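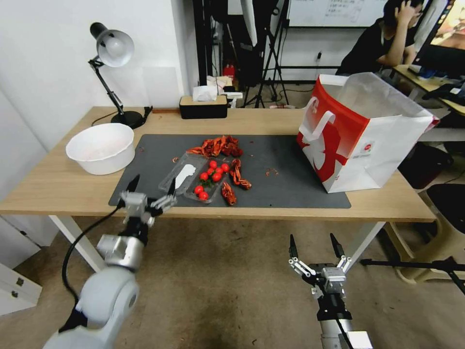 Anitha Pinto reckons we'll have a machine that clears the table before we have one that can find the lid for the right tub, and she'd pay good money for either. She wrote that under my last post, the one where I moaned about the dishwasher, and I've been chewing on it ever since.

Blog > House and Home > Gadgets

Dec 12, 2020, posted by me, in my slippers

So, clearing the table. I do it every night of my life and I've never once thought of it as difficult. Bowl, tray, bits of leftover food, a bag for the rubbish, wipe, done. My daughter can do it (when bribed). But try writing it down as instructions for something that has never seen a tomato and you'll be there until January!

Take cherry tomatoes, then. They roll. They're all slightly different sizes, they're slippery, and if you squeeze one too hard you've got pips up the wall. I pick up three in one go without looking, mostly by sort of scooping and hoping. A gripper with two fingers has to come at them one by one, from the right angle, and decide how hard is hard enough. If one of them is wedged up against the side of a plastic tray, where do the fingers go? I'd just tip the tray. I don't know how you'd explain tipping the tray.

Then there's the see-through plastic itself. I walked into the patio door at Mum's place in Bultetdale when I was a grown woman with a mortgage, so I've got every sympathy with a machine that can't tell where a clear edge is. Cameras have terrible trouble with it, apparently, as the light goes straight through or bounces off somewhere silly.

And bags! A paper carrier bag looks like the easy bit, it's just a thing with a hole in the top. But they flop, they lean, the handle falls across the opening, and if there's a liner in it the liner puffs up and gets in the way. I've fought with our kitchen bin every week for years and I've got ten fingers and a temper.

What I hadn't thought about is how much of the job is knowing what's rubbish. A curly red scrap beside a tray could be someone's dinner or the bit they've finished with. A sprig of green might be garnish, or it might be going in tomorrow's soup. In our house a bowl with a pinkish smear in the bottom goes in the sink, unless it's my husband's, in which case he's "still having that". You have to know the people as well as the plates.

My cousin works at the packing place at Caltley and says it's much the same on the shop floor. They've got an arm on line 5 that shifts boxes all day long, never gets bored, never drops one, marvellous. All the boxes are the same. The week they changed to a softer carton it was back to people and trolleys while somebody sorted the settings out. The odd-shaped orders still get packed by hand, and she can't see that changing soon.

We did have a robot vacuum for a while. It cost us £97 second-hand and I was very fond of it, although it ate a sock and had a long-running feud with the hall rug. It did one thing, on one level, in a house I'd already tidied for it. I spent longer picking things up off the floor so it could clean than I used to spend cleaning.

So can machines do the chores yet? Some of them, if you stand nearby and aren't in a hurry. I'd put up with slow, to be fair. If something took the whole evening to clear my table while I sat on the sofa with a cup of tea, it could take as long as it liked. I'd draw the line at £595 for it, mind you, and I bet they'll want a good deal more than that.

Anitha, the lid for your right tub is at my house. I've got two of yours, and the blue one doesn't fit anything.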